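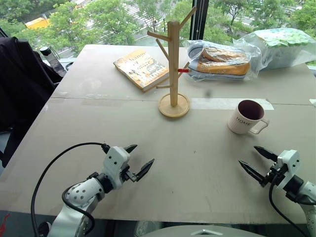
¡Buscamos manos (de las humanas)! Somos 3 personas montando un robot de dos brazos en Plotden, el taller compartido donde paso más horas que en casa, y nos hace falta gente con ganas de teleoperarlo, romperle la paciencia y apuntar lo que falla.

Ahora mismo andamos con la tarea de colgar una taza en un árbol de madera con ganchitos. Parece una tontería hasta que te toca a ti alinear el asa con el palito, os lo prometo. Manouchehr Tabrizi lleva el software y yo me peleo con cables, pinzas y tornillos – sobre todo con cables.

**Qué pedimos**

- Tener más de 18 años y algo de pulso. No hace falta saber programar.
- Poder venir un par de tardes durante abril de 2018.
- Si además sueldas o imprimes en 3D, te invito a merendar.

**Qué damos**

- 100 euros por participante, al acabar las sesiones.
- Café, acceso al taller esos días y tu nombre en la documentación de Grotden (así se llama el robot, no preguntéis).

Hay 24 plazas y las vamos dando por orden de llegada. Si tienes un cacharro propio a medio hacer, tráetelo y le echamos un ojo entre sesión y sesión, ¡que me encanta cotillear montajes ajenos!

Para apuntarte, deja una nota en el tablón de Plotden a nombre de Babak Ebrahimi – ese soy yo – con tu teléfono y las tardes que te vienen bien.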